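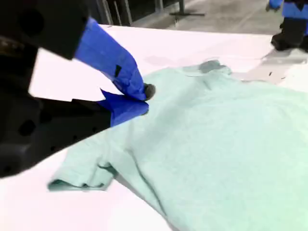 On 4/21/23, Sointu Salminen wrote:

> So is the folding room going or isn't it? I've read the Malinowski
> memo twice and I can find "reallocation of manual touchpoints" but
> I can't find a sentence with a person in it. My people on the late
> shift are asking me, and all I have for them is a shrug. Also, who
> decided the arms get the good table?

Sointu, and everyone else who wrote to me off-list with the same question in stronger language,

The short version is that the folding room isn't going this year. I asked management directly and got a yes, in writing, with only one adverb in it.

The longer version is that I've been spending my mornings next to the arms, so I can at least tell you what the work looks like from there. It looks like T-shirts. The same pale green T-shirt, quite often. Two arms, one on each side of the table, and a shirt in the middle that has no interest in the future of industry.

Those of you who fold for a living know that the fold is the easy bit. The trouble is all before that, when the thing comes out of the bin as a lump and you have to find out which end of it is the neck. You do that without looking, while telling me about your brother-in-law. The arms do it with great seriousness and no brother-in-law.

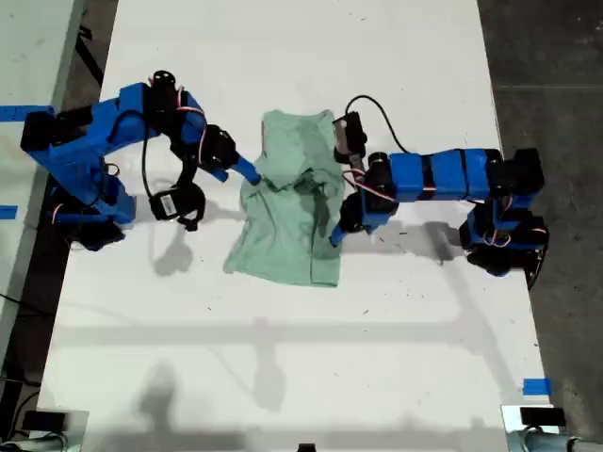 The part that does change things for us is who stands where. Under the Wileo plan, two of the ten of us on days come off folding for part of each shift and go on what they call "garment presentation," meaning you put a shirt down, messed up in the approved manner, and then you watch. I did a week of it. My back has never felt better and my mind has never felt worse. By the third morning I was folding napkins at lunch.

I raised that, and I think it was heard. The proposal now is to rotate, so that whoever does presentation before the break goes back to the bench after it. Same rate of pay for both, which took longer to settle than you would think, as there was a view upstairs that watching is a lighter duty. I invited the view upstairs to come and watch. It had a meeting.

On the count: the memo says 1,967 pieces were handled in the trial. I asked what "handled" means and was told it means touched. Please don't quote that figure to each other as folded shirts. Touching a shirt is something my cat can do.

As for the table, it was picked because it's white and it's flat. We can have one like it from the Pollgate site if somebody signs for it. I've signed for it. 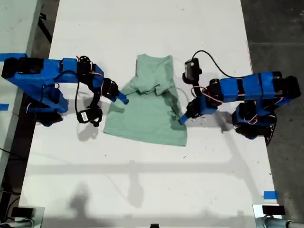

WHAT I NEED FROM YOU

Late shift: tell me whether you want the rotation too, or whether you'd sooner stay out until August and see how days gets on. Either is fine, but I need an answer from the shift and I can't work from a shrug.

Days: if you've done presentation, write down what it was like, sore spots and all. Two lines is plenty. Grutance wants it on a form with a slider from "engaged" to "very engaged," and I'd like to hand them something else.

Hagos Ejigu
folding room, days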